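Home | Programs | Reports | Archive | Contact

Trallia Speech and Preaching Course: Progress Report to the Nadiseck Fund

Last updated: 2004-10-11

1. Scope of this report

The report covers the second grant period, which closed at the end of September. It addresses course delivery, revision of the speaker's workbook, assessment, and spending against the approved budget. Items carried over from the first period are noted where they remain open.

2. Course delivery

The course was taught at two sites, Karpenko and Drako, using the same outline. Each session combined a short lecture on structure with a prepared talk from one student and written comments from the rest of the group. The Karpenko site completed the outline as planned. The Drako site is one unit behind because the hall was closed for heating repairs. The missing unit, on transitions, has been rescheduled and will be taught before the next period's material begins.

Attendance at both sites was steady. Most students are lay speakers with no earlier training. A smaller group preach regularly and enrolled to shorten their sermons.

3. Workbook revision

The first edition of the workbook treated the central statement of a talk in a single page near the end. Instructors reported that students were writing full drafts before they reached it. The revised edition moves this material to the first unit and adds 5 practice outlines, each with a space for the statement, the main points and the closing appeal.

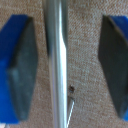
Reading time: 2 min

The chapter on illustrations has been cut. Several stories in the first edition were long and did not support the point under which they were placed. The chapter on voice is unchanged except for corrected cross-references. A print run of 100 copies is on order for both sites.

4. Assessment

Talks are scored on a one-page form covering purpose, order, delivery and use of time. The scores for order improved between the first and last talks at Karpenko – the other categories showed little movement. Delivery scores varied by evaluator, and the form's wording for that category is being rewritten. Drako scores will be reported when the final unit is complete.

5. Budget

Printing is the only line over budget, owing to a change in binding. We request approval to move $2,000 from travel to printing. The travel line is underspent and the transfer does not alter the total award.

6. Next period

Planned work includes the missing Drako unit, a revised scoring form, and a short guide for new instructors – in draft at present.

Comments (2) | Share (5)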